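Section 4. Unpacking, Sorting and Handling of Components

4.1 Scope

This section applies to the Drurex Tabletop Display Set in both the standard and the extended version. It covers the unpacking of the carton, the sorting of components before assembly, the correct way to pick up and place each type of component, and the return of components to the carton after use. Assembly of the finished display is covered in Section 5. Cleaning and storage between seasons are covered in Section 6.

The instructions are addressed to the person responsible for setting up the display in a shop, library, school or reception area. The set is intended for indoor use only and is not a toy.

4.2 Contents of the Carton

The standard version contains 33 components. The extended version contains 61 components. Each carton holds the following types of component, in quantities shown on the packing list:

Rods, in assorted colors
Foam shapes, in assorted colors, including hearts
Clear panels with a colored edge
Folding wire stands
Tray inserts
Packing list and color card

The tray inserts and the printed matter are not included in the component count.

Note: Cartons packed before October may contain the earlier color card, on which the panels are listed by edge length. The components themselves are the same. A replacement card may be requested under the procedure in 4.9.

4.3 Preparing the Work Surface

1. Select a level table or counter large enough to hold the open carton and all tray inserts side by side.

2. Clear the surface and wipe it with a dry cloth. Grit on a hard surface will mark the clear panels.

3. Place a light-colored mat or sheet on the surface if the rods are to be sorted by color.

4. Adjust the lighting where possible. Overhead fixtures reflected in a polished surface make the edges of the clear panels difficult to find.

5. Keep the color card within reach.

Caution: Do not unpack the set on a carpeted floor. Thin components are easily stepped on.

4.4 Unpacking

1. Set the carton on the work surface with the Prins label facing up. Cut the tape along the center seam only. The blade should not enter the carton.

2. Lift out the packing list and color card.

3. Remove the upper tray insert with both hands and place it to the left of the carton. This insert holds the foam shapes.

4. Remove the middle tray insert and place it to the right of the carton. This insert holds the rods.

5. Slide the clear panels out of their sleeve one at a time. Do not shake the sleeve or turn it upside down.

6. Lift out the wire stands in their folded position. They remain folded until Section 5, step 2.

7. Check the contents against the packing list and initial the list in the space provided.

Note: If the packing list and the contents do not agree, do not begin assembly. Partial displays cannot be adjusted once the base row has been fixed.

4.5 Sorting

Components are sorted first by type and then by color. The following order is recommended for a person working alone. Where two people are available, one may sort the rods and panels while the other sorts the foam shapes and stands.

1. Lay out the rods parallel to one another with their end caps toward the operator. Leave a finger's width between rods of different colors.

2. Lay out the foam shapes with the colored face up. Group hearts together, with the lobes pointing away from the operator and the point toward the operator.

3. Examine the edge of each foam shape. Shapes are built up in layers, and the layers should lie flat against each other along the whole rim. Set aside any shape in which a layer has lifted.

4. Lay the panels flat. Turn each panel so that the colored edge is on the left.

5. Place the folded wire stands last, at the back of the work surface. Where a stand is fitted with a foam sleeve, confirm that the sleeve has not slid out of position along the wire.

Small surface marks on the face of a foam shape do not affect its use. Shapes with visible marks may be placed in the rear row of the display. Shapes that are torn or split should be withdrawn and replaced.

4.6 Holding and Placing Components

All three of the lighter component types are held low, close to the lower end, so that the part seen by visitors remains clear of contact. The grip should be just firm enough to keep the component from turning.

4.6.1 Rods

1. Grip the rod close to its lower end. Keep the rod upright while moving it.

2. Bring the rod over its position and lower it straight down.

3. Release the rod only when it stands without support.

Caution: Do not press on the end cap. A cap that has been pushed out of line cannot be refitted without adhesive, and the rod will lean.

4.6.2 Foam Hearts

1. Grip the heart by its point, from both sides, with the lobes uppermost.

2. Apply light pressure. The foam will compress at the point, and some creasing is normal. If the colored face begins to fold above the grip, reduce the pressure.

3. Turn the colored face toward the front of the display before lowering the heart. A darker layer will remain in view along the rim, and this is correct.

4. Hold the heart in position for four seconds, then release.

5. Inspect the point. If the crease is still evident after one hour, exchange the heart for another from the same color group.

Note: Hearts should not be picked up by one lobe. The weight of the shape pulls at the layers where they are joined.

4.6.3 Clear Panels

1. Locate the colored edge. The clear part of the panel can be hard to see against a pale surface, and the edge serves as the guide.

2. Grip the panel near its lower end and raise it slowly. A panel that is held at one end will curve, and this does no harm within reason.

3. Keep the panel clear of the wire stands while it is being moved. Contact with bare wire will scratch the clear surface.

4. Lower the panel with the colored edge to the left and allow it to straighten before release.

Caution: Do not force a panel flat against its natural curve. Do not bend the colored edge back on itself. Damage of this kind is not covered by the Clonar warranty.

4.6.4 Wire Stands

1. Lift the stand with both hands while it is folded.

2. Carry it with the legs pointing down. Keep fingers away from the bends, where the wires can close together.

3. Place the folded stand on the surface and leave it in that position until the panels and rods have been sorted.

4.7 Reference Pictures

Four pictures of rods, hearts and panels appear at the end of this section. Surfaces and lighting will vary with the location.

4.8 Returning Components to the Carton

1. Remove the panels first, then the hearts and other foam shapes, then the rods. Fold the wire stands last.

2. Wipe each panel with a soft, dry cloth before returning it to the sleeve. No more than one panel is to be inserted at a time.

3. Return the rods to the middle tray insert with all end caps facing the same way.

4. Place the foam shapes in the upper tray insert with the colored face up. Do not stack them more than two deep.

5. Lay the folded stands in the bottom of the carton, and place the panel sleeve over the cardboard divider that separates the two.

6. Count the components, enter the total on the packing list and close the carton.

A carton returned in complete condition may be placed on the storage shelf at once. An incomplete carton is marked with a tag and held aside until the missing items are supplied.

4.9 Missing or Damaged Components

Requests for replacement components are to be sent to Regula Zwahlen at the Drunirov parts desk, with the carton number, the component type and the color as it is named on the color card. Requests concerning the wire stands are handled separately by Nivaldo Furtado. Orders for rods and foam shapes received by 3rd November will be filled from current stock. The parts desk will confirm any substitution of color before shipping.

The part codes for the extended version begin at 51. Codes below that number apply to both versions.

4.10 Pictures for Section 4
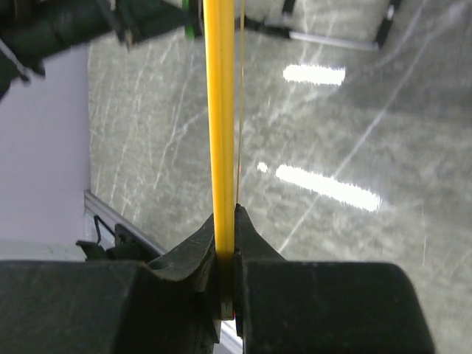
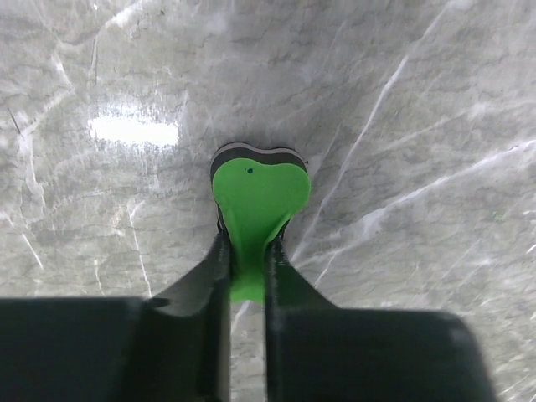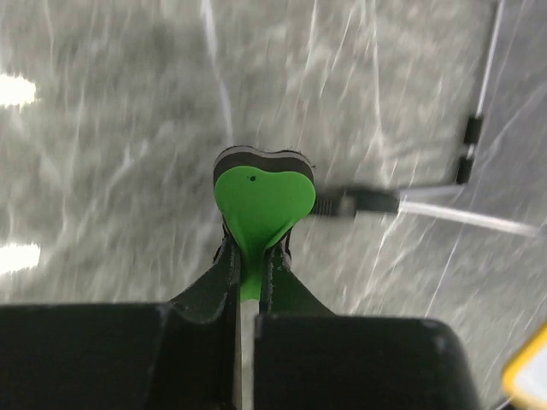
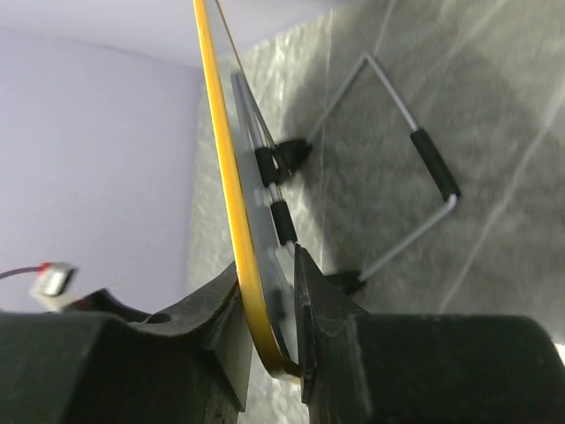 Holding positions, in order: yellow rod; green heart (second and third pictures); clear panel with yellow edge, with a folded wire stand behind.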